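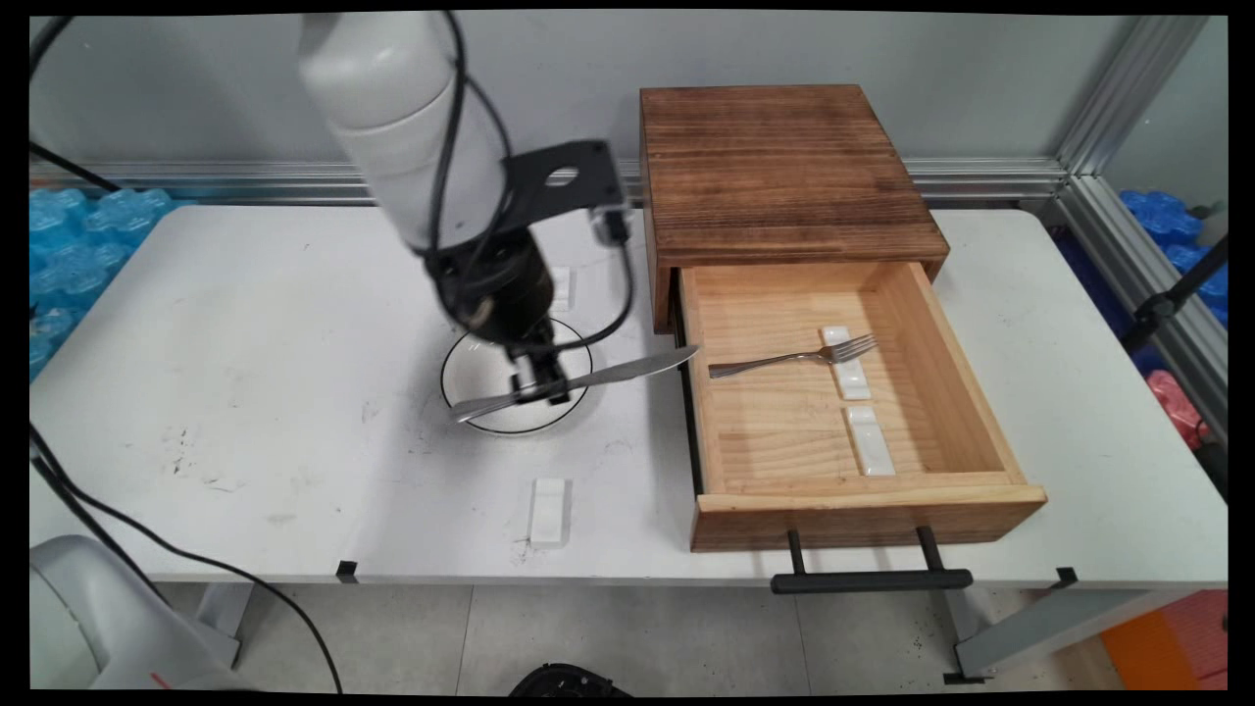
Small Cutlery Drawers: Your Questions, Our Very Long Answers

Welcome! If you've ended up on this page, you probably own more forks than drawer space, or you've just brought home a tabletop cabinet and want to know what goes where. The Itine home pages get a lot of mail about this, which makes us very happy. We love drawers. Remo Marti answers most of the letters and wrote most of what follows.

What counts as a small cutlery drawer?

Anything that sits on a table, counter or sideboard and has a drawer you can lay a dinner fork in. It might be a single-drawer cabinet, a little chest, or the bottom half of an old bread box. If the fork has to go in diagonally, it still counts! Plenty of good ones are like that, and you get used to the angle in a day or two.

Why would I want one when I have a kitchen drawer already?

Because it lives where you eat! The first time you set the table without walking back to the kitchen for a spoon, you'll see what we mean. It's also wonderful for the good silverware, the stuff that otherwise stays in a box until the holidays.

Do cutlery rests belong in the drawer or on the table?

Both, and this is our favorite question. On the table, a rest keeps a used knife off the cloth between courses. In the drawer, it lifts the tines of a fork off the wood, so you can get a finger under the neck and pick it up cleanly. White ceramic rests look great against pale pine, too. Put one toward the back for the fork and keep a spare near the front, lined up with the drawer so it takes up less room.

Won't ceramic rests slide around?

They can, if you yank. Open the drawer slowly and they mostly stay where you put them. If yours wander, a dot of museum putty underneath holds them and peels off later. Try it on a hidden spot first, especially on bare wood. A felt liner works as well, but then you cover up the grain, and we'd rather look at the grain.

How much can I fit in?

Less than you'd like. Measure the inside, never the outside, because thick sides eat a surprising amount of width. Our own Andeo cabinet is 185 mm deep on the inside, and that's a tight fit for some of our longer table knives unless they go in at a slant. Lay your longest piece in first and plan the rest around it.

Should knives and forks share a drawer?

Sure! We keep the fork on the left and the knife on the right, the same as at the plate, with the knife edge turned toward the drawer wall. If you have steak knives or anything properly sharp, give those a sleeve or a block of their own. Ordinary table knives are fine beside a fork.

What order do I set the table in?

Plate first, always. Once the plate is down you can see where everything else wants to go. Then open the drawer all the way and leave it open while you work. Fork to the left of the plate, knife to the right with its edge facing in, spoon outside the knife. Rests go down last. When you clear, run it backward: wash, dry, put the pieces back in the drawer, and lift the plate at the end.

My drawer is dark on the outside and pale on the inside. Is that normal?

Very! Lots of makers stain or scorch the outside and leave the inside bare. Dark grain hides fingerprints, and pale wood makes it easy to spot a teaspoon in the corner. Don't feel you have to match them. If you want to freshen up the outside, use a thin coat of clear wax and keep it away from the inside, where your silverware would pick it up.

How do I clean bare pine?

Take everything out and brush the crumbs from the corners with a dry paintbrush. Wipe along the grain with a cloth you've wrung out hard, then leave the drawer open until it feels dry all over. Skip the dish soap if you can, and please don't soak it. For an old grease spot, very fine sandpaper and a light hand will do it.

The handle gets in the way when the cabinet sits near the table edge. Help?

Long bar handles do this, particularly when they're mounted low. Pull the cabinet back a little so the bar clears the tabletop, or go the other way and let it hang just past the edge, where you can hook your fingers under it. Either is fine. What you don't want is the bar scraping the top each time you open it. Check the cabinet doesn't tip forward with the drawer fully out and loaded, too.

Any tips for a white tabletop that's gone a bit gray?

Scuffs and stains on a white top are a fact of life in a house where people eat. A damp melamine sponge lifts a lot of them. Rub lightly, because it's a mild abrasive and can dull a glossy surface. Remo's table has marks going back years and he's fond of every one.

Can I write in with my own setup?

Please do! We've had 52 letters about drawers since October, and we read them all. Tell us the inside measurements, what you keep in there, and what you'd change. We're especially curious about rests made from odd things. Somebody sent us a smooth river pebble from a Mitow tea set box and it has been holding up our butter knife ever since.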